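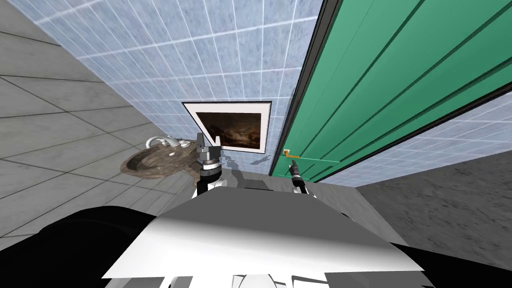 シミュレーション環境における左右異種グリッパの比較試験手順

適用範囲

本手順書は、Hudberg技術研究所の双腕ロボット試験環境において、形状の異なるグリッパを左右の腕に装着し、同一の室内モデルで比較する際の標準的な進め方を定めるものです。対象は、シミュレータStelbridge上で行う事前評価に限ります。実機での把持試験については別冊「実機編」を参照してください。

主な読者として、グリッパの選定を担当する技術者、および配属後はじめて比較試験を実施する研修生を想定しています。ロボットモデルの読み込みと、関節角指令による基本動作を習得していることを前提とします。

用語

Steson:本手順で左腕に装着する、太めの指を備えた平行グリッパのモデル名です。
Shin:本手順で右腕に装着する、指先の細いグリッパのモデル名です。
試行:初期姿勢から開始し、終了条件を満たすまでの一連の動作をいいます。
先端点:グリッパの指先中央に設定した基準点です。座標の記録はすべてこの点について行います。
上方視点:頭部カメラの位置から胴体越しに前方の作業域を見下ろす視点です。

事前に準備するもの

Stelbridgeの実行環境を導入した計算機
双腕ロボットのモデル一式(標準の手先を取り外した状態のもの)
StesonおよびShinの形状データ、質量データ、指の駆動設定ファイル
浴室モデル(洗面器、水栓、扉を含むもの)
記録用の試験票

試験票は年度ごとに改訂されます。4月以降に作成された版を使用し、旧版に記入した結果は転記のうえ提出してください。

手順1 室内モデルの読み込み

Stelbridgeを起動し、浴室モデルを読み込みます。読み込み後、次の項目を目視で確認します。

洗面器が左腕の側、扉が右腕の側に配置されていること。
扉のレバーハンドルが扉面に正しく取り付けられていること。
床面と壁面のあいだに隙間がないこと。

浴室は可動部と障害物が狭い範囲に集まっており、手先の外形の違いが動作に表れやすいため、本試験の標準モデルとしています。台所モデルや書斎モデルで代替する場合は、試験票の備考欄にモデル名を記入してください。

壁のタイルや額縁など、手先と接触するおそれのない要素については、接触判定を無効にしてかまいません。ただし、描画は有効のままとします。カメラ画像を用いる後段の評価で、背景の有無が位置推定の結果に影響することが確認されています。

手順2 グリッパの装着

左腕の手首フランジにSteson、右腕の手首フランジにShinを割り当てます。割り当ては設定画面の「手先」欄で行います。装着後、以下の順に確認を進めます。

はじめに、各グリッパを単独で全開、全閉させます。指どうしが閉じる途中で食い込む場合は、接触形状の読み込みに失敗しています。形状データを再度読み込み、それでも解消しないときは、凸分割を再実行してください。

次に、手首を左右それぞれの可動限界まで回転させ、グリッパの根元と前腕のモデルが重ならないことを確認します。Shinは根元が細く、この段階で問題が生じることはまれですが、Stesonは取付向きを誤ると外装が前腕に接触します。接触した場合は、フランジの取付角を設定画面で修正します。

最後に、質量と重心の値を反映します。形状データのみを差し替え、質量データを標準の手先のまま残す誤りが多く見られます。設定画面の「慣性」欄に表示されるモデル名が、装着したグリッパと一致しているかを必ず照合してください。

手順3 視点と照明の設定

比較試験では、上方視点を標準とします。胴体と両肩が画像の手前に写り込みますが、これは実機の頭部カメラの見え方に合わせたものであり、胴体を非表示にしてはなりません。

照明は浴室モデルに付属する設定をそのまま用います。腕や手先の影が床に落ちる状態が標準です。影の描画を省略すると処理は速くなりますが、画像から指先の高さを推定する評価では結果が変わるため、記録を伴う試行では省略しないでください。

手先が物体の陰に隠れる場合に備え、補助視点を一つ追加することができます。補助視点の画像は確認用であり、評価の対象には含めません。

手順4 初期姿勢の登録

両腕を胴体の前方に伸ばし、左腕の先端点を洗面器の右脇、右腕の先端点を扉のレバー付近に置きます。この姿勢を「初期姿勢A」として登録します。

左腕については、指を上向きにそろえた状態で、洗面器の縁に触れない位置に保持します。高さの基準は試験票の記入例に従います。縁に近づけすぎると、試行開始直後の姿勢補正で接触が発生し、その試行は無効になります。

右腕については、指先をレバーの下側から接近させます。上側からの接近も可能ですが、扉の面に沿って前腕を立てる必要があり、肘の可動域を余分に使います。上下の接近方向を比較したい場合には、初期姿勢Bを別に登録し、結果を混在させないでください。

初期姿勢を登録した後、全関節のトルクを保持状態にして静置し、先端点が動かないことを確認します。徐々に下がる場合は、手順2の質量設定に戻ります。

手順5 課題動作の実行

課題動作は2種類です。

課題一「レバー操作」
先端点をレバーに接触させ、レバーを動かした後、接触を解いて初期姿勢に戻します。指は半開とし、レバーを挟み込む動作は行いません。挟み込みを伴う評価は課題番号を改めて実施します。扉の開き角は試行ごとに初期値へ戻してください。前の試行の角度が残っていると、レバーまでの距離が変わります。

課題二「水栓操作」
洗面器の上方に先端点を移し、水栓のレバーに側面から触れて動かします。水栓の曲がった吐水口と手先とのあいだは狭く、外装の太いグリッパでは経路が制限されます。動作計画が解を返さない場合は、手首の角度を変えて再計算し、再計算の回数を試験票に記入します。

いずれの課題も、まず標準の装着(左にSteson、右にShin)で実施し、続いて左右を入れ替えて実施します。入れ替え後は、手順2の確認を省略せず最初から行ってください。左右の入れ替えを行わずに得た結果は、腕の位置による有利不利とグリッパの性能とを区別できないため、比較の資料として採用しません。

接触時の指令速度は、全試行を通じて同一とします。速度を途中で変更した場合、変更前の試行は破棄し、改めて取得します。

手順6 記録

各試行について、次の事項を試験票に記入します。

課題名および初期姿勢の別
装着したグリッパと腕の左右
終了条件を満たしたか否か
意図しない接触の有無と、接触した箇所
動作計画の再計算回数
試行番号と記録ファイル名

成否の判定は、レバーの回転角が設定値に達し、かつ先端点が初期位置に戻った時点で「成立」とします。レバーが回転しても、手先が戻る途中で洗面器や扉に引っかかった試行は「不成立」です。判定に迷う試行は「保留」とし、試験担当者以外の者が記録を再生して判定します。

試行が不成立に終わった場合も、記録ファイルは削除しないでください。後日、制御器の設定を見直す際の資料になります。

参考:前回実施分の集計

前回の比較では、有効な試行として620回分を取得し、このうち573回が成立と判定されました。無効となった試行はこの数に含めていません。不成立の大半は課題二において発生しており、左右どちらの腕に装着した場合も、Stesonの外装が水栓の周辺に接触する例が目立ちました。

Shinについては、課題一で指先がレバーから滑り、接触を失う例が記録されています。指先の摩擦係数を公称値に固定していたことが一因と考えられますが、実機での確認は完了していません。したがって、この集計のみをもって両グリッパの優劣を判断することは避けてください。

試行番号111の記録は、研修用の教材として共有領域に置いています。右腕による接近から復帰までが途切れなく収録されており、初期姿勢Aの手先の向きを確認する際に利用できます。

手順7 制御器の比較を併せて行う場合

グリッパの比較に加え、位置制御とインピーダンス制御の比較を行うことができます。この場合は、グリッパの条件を固定したうえで制御器のみを切り替えます。双方を同時に変更してはなりません。

位置制御では、レバーの位置がモデル上の値からわずかにずれただけでも大きな接触力が生じることがあります。接触力の上限を超えた試行は自動的に停止します。停止した試行は不成立として扱い、上限値を引き上げて再試行することは認めません。

インピーダンス制御では、剛性の値を低くするほど接触は穏やかになりますが、レバーを所定の角度まで動かせない場合があります。剛性は試験票に定める三段階から選択し、中間の値を用いたいときは事前に申請してください。

よくある不具合と対処

グリッパが描画されるものの、物体に触れない
接触形状が無効になっています。「手先」欄の接触判定を有効にし、モデルを再読み込みしてください。

指先がレバーを通り抜ける
計算の刻み幅が大きすぎる可能性があります。標準設定に戻したうえで再度実行します。標準設定でも発生する場合は、レバー側の接触形状を表示し、描画形状との位置のずれを確認してください。

左右の指の高さがそろわない
手首の傾きと、指の駆動設定の双方を確認します。見下ろす視点では傾きによって高さが異なって見えることがあるため、画面上の印象で判断せず、各指の座標値を読み取ってください。

扉が試行の開始前に動き出す
蝶番の摩擦が零に設定されています。浴室モデルの既定値を再適用します。

影の位置が試行ごとに変わる
光源が視点に追従する設定になっています。光源を室内モデルに固定してください。

結果の提出

試験票と記録ファイルは、所定の共有フォルダに試行番号順に格納し、比較試験の担当であるソ・シウン(Si-eun So)に提出します。今年度分の受付は12月10日までとします。受付後に記入漏れが判明した試験票は返却されますので、訂正箇所に署名を付し、再提出してください。

グリッパの形状データに変更を加えた場合は、変更前のデータを併せて提出する必要があります。変更の範囲が指先の丸みや面取りにとどまる場合も同様です。

関連文書

双腕ロボット試験環境 実機編
Stelbridge 室内モデル管理要領
グリッパ形状データの作成と凸分割の手引き
試験票 記入例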